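I voted early this year for the first time in my life, on 4 March 2025, at the fire hall on Buckley Road. The town council race in Tarance isn't something people outside Tarance will care about, so if you came for the woodworking posts you can skip this one.

I had meant to write it up that same evening. Then it got late. 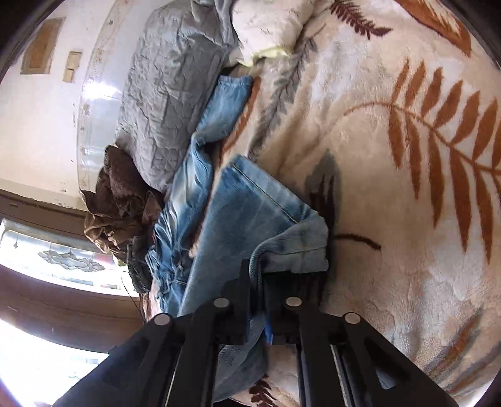
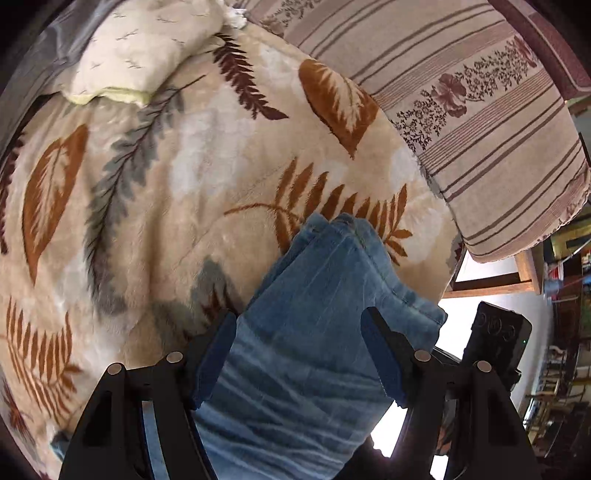
There are two seats open. Four people filed. One of them, Finbarr Dolan, has been on the council since before I moved to the county, and he is running again on more or less the same flyer he used last time. The flyer says he kept the pool open. He did vote to keep the pool open, and so did everyone else on the council.

The one I went in meaning to vote for was Diarmuid Heffernan. He runs the hardware counter at Brallari and he has been coming to council meetings for a long while as a member of the public, usually to talk about drainage. He got on the ballot by petition. The town asks for 70 valid signatures and he turned in more than enough, though I understand several were thrown out for having a mailing address instead of a street address. If you sign one of these things, write the address where you live. A PO box won't count.

I signed mine in the Brallari parking lot in October, on the hood of somebody's truck. I didn't ask him anything that day. I had a bag of concrete mix in one hand and I wanted to get home.

So before voting I went to the candidate night at the grange. It ran long. The moderator let every answer go over and then had to cut the written questions down to three. Mine was about the Hikberg lot and it didn't get read.

For anyone who doesn't know, Hikberg was the furniture warehouse at the end of Buckley Road. It closed, the roof went, and the town ended up with the property for back taxes. The council has talked about it at nearly every meeting since. There are two ideas. One is to sell it to whoever will pay and get it back on the tax rolls. The other is to tear it down, move the town garage there, and sell the garage site instead, since that one is closer to the river and somebody might want it.

Dolan is for selling. He said the town has no business owning a warehouse, and that every winter it sits there is another winter of insurance. Heffernan is for moving the garage. His argument was about the trucks. Right now the plows leave from the low end of town and have to climb the hill before they do anything useful, and when the creek comes up the garage floor gets wet. He'd talked to the road crew about it and he had the route written out on a legal pad, which he read from for too long. People were putting on coats.

I still think he had the better answer. I also think he didn't explain where the money for demolition would come from. When a woman near the front asked him, he said there were state funds for that kind of thing, and he didn't name one. Dolan said, correctly, that you can't put that in a budget.

The other two candidates were fine. One of them wants the meetings recorded and posted, and I'm in favor of that. The minutes come out weeks late and they leave out most of the public comment. I once spoke for my full 3 minutes on the culvert at the bottom of our road and it went into the record as "resident commented on roads."

Turnout here is low. Last time the winning margin for the second seat was 10 votes, and the whole town cast a little over 300. You could fit everybody who decided it into the school gym and have most of the bleachers left over. I mention it to my neighbors every time and I'm sure they are tired of hearing it.

Voting itself took no time. The early hours are short and they aren't posted anywhere obvious. They're on the clerk's page under "Notices," and the paper sign at the post office still had last year's hours on it when I was there. I told the clerk and she said she'd send someone over. You go in by the side door, because the big doors are for the trucks. You give your name and address, you sign the book, and you get a paper ballot and a pen. The ballot has the two council seats on the front and the library question on the back. Turn it over. The man ahead of me had already fed his into the machine when he asked where the library question was.

I voted for Heffernan and for the one who wants the meetings recorded. I voted yes on the library. It's a small increase and they've been running that furnace past its time.

I don't know how it will go. Dolan has a lot of yard signs out, mostly along the same stretch of road where he's always had them. Heffernan has fewer, hand-painted, and a couple have already blown down by the bridge. I stood one back up on the way home.

If he gets in, I'd like him to come to the next meeting with an actual number for the demolition. If he doesn't, I'd like whoever does to go look at the garage floor after a hard rain.

I'll put the results up when the clerk posts them. The shelf post is still coming, I'm waiting on hinges.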